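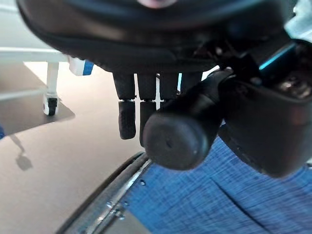

Gudstead Regional Library Service - Local Studies and Collections Unit

Tristine Oral History Transcripts: data card

Summary

The Tristine collection holds 1163 transcribed interviews with residents of the Fevel district, recorded over several decades by the library service and by the former Henríquez Neighbourhood Centre. The transcripts are issued as plain text for use in family history, linguistics and local research. Audio is not included in this release.

Contents

transcripts/ - one file per interview, UTF-8
index.csv - interview number, decade, locality, principal topics, access status
glossary.txt - local terms, including cannery and orchard vocabulary
CHANGES.txt - corrections since the previous release

The median transcript runs to 3000 words. Interviews recorded over more than one sitting are joined in a single file, with a blank line and the word SITTING at each break.

Transcription practice

Speech is set down as spoken. Grammar has not been regularised, and place names follow the speaker's usage even where the gazetted name differs. Inaudible passages are marked [inaudible]. Interviewers' questions begin with Q and replies with R. Transcripts from the Neighbourhood Centre were typed before these rules were adopted and in places summarise an answer; they carry the flag "summary" in the index.

Access and restrictions

Access status has 3 levels: open, reading room and closed. Only open transcripts are distributed here. A further 700 interviews remain at reading room level and may be consulted at the Gudstead branch by appointment on Wednesday afternoons. Names of living third parties have been replaced with initials.

Known limitations

Coverage favours the townships over outlying farms. Dates given by speakers have not been checked against other records. Topic headings were assigned by different cataloguers and are not applied uniformly - labour and industry overlap considerably.

Licence and corrections

Open transcripts may be reproduced for non-commercial purposes with acknowledgement of the collection and the interview number. Proposed corrections should quote the file name and line, and are incorporated each September.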